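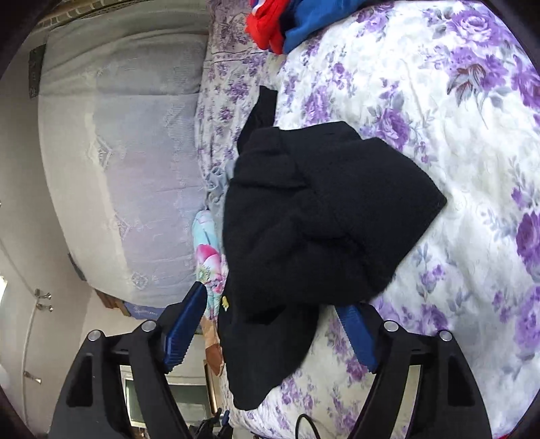 *Black fleece on the bed, yellow logo showing*

**Winter cover straps on a bow rail - over or under?**

**mudberth** wrote:

Tuesday, January 14, 2020

Packing for a weekend at the boat and I want to get this settled before I go. She's on a swinging mooring at Didton until the end of March, with a full-length cover made by Calimlim. The forward straps came with the instruction to pass them under the bow rail and back up to the cover. I've been taking them over the rail instead, as it's easier from the dinghy.

After the last blow the port strap had chafed about 2 inches along one edge. The stitching is fine. Do I change the route, or put some hose over it and carry on?

---

**Staithe_End** wrote:

Under. If you go over the top, the strap slides along the rail every time she swings to her mooring, and that will be your chafe. Under and back up gives a straight pull.

Hose is fine as well, but fix the route first.

---

**halfpint400** wrote:

I disagree with that. I went under for two winters at Rarnon and the strap sawed against the toe rail. Went over the top with a full turn round the tube and it stopped moving. It depends where the rail sits in relation to the edge of the deck. On mine there is hardly any gap.

Also check how tight you have them. Most people have the front ones far too tight.

---

**Staithe_End** wrote:

A full turn round the tube means you can't let it off in a hurry with cold hands. I wouldn't want that on a mooring. In a marina berth, maybe.

As for tight, the forward straps should be tight. It's the side ones that need slack.

---

**mudberth** wrote:

There's a good hand's width between the rail and the deck edge on mine, so the toe rail shouldn't be a problem. Straps are the ordinary 25 mm webbing with a cam buckle. I can push two fingers under them when she's lying quietly.

---

**halfpint400** wrote:

With that much gap I'd try under, then. I still don't agree about the buckle. A turn takes a few seconds to undo.

---

**Penent_Lass** wrote:

Has anyone asked where the buckle ends up? If it lies on the gelcoat it will mark it, whichever way the strap goes. Mine did, and I spent most of a Saturday with polish getting rid of it. Fit it so the buckle is up on the cover, a foot or so clear of the hull, and tuck the tail in.

I use the Penent chafe sleeves. Part number 1716 is the one for 25 mm webbing. They have a hook and loop edge so you don't need to unpick anything. The 102 is for rope and is too fat, don't get sent that one by mistake like I did.

---

**mudberth** wrote:

Thanks, I hadn't thought about the buckle. It is on the hull at the moment. Will have a look for marks.

Would you sew up the chafed edge or leave it?

---

**Staithe_End** wrote:

Replace the strap. It's a few pounds of webbing, and chafed edges carry on going once they've started.

---

**Penent_Lass** wrote:

I'd leave it until March with a sleeve on. If the stitching is sound and the damage is only on the edge it will see out the winter. Calimlim will make a new pair when the cover goes in for its clean.

---

**Staithe_End** wrote:

We'll have to differ. I've had one let go in January and the cover was in ribbons by the morning.

---

**mudberth** wrote:

I have some spare webbing in the shed so I'll make up a new port one tonight and take the old one as a spare. Going under the rail, buckle up on the cover, sleeves ordered. I'll post again when I've been out to her.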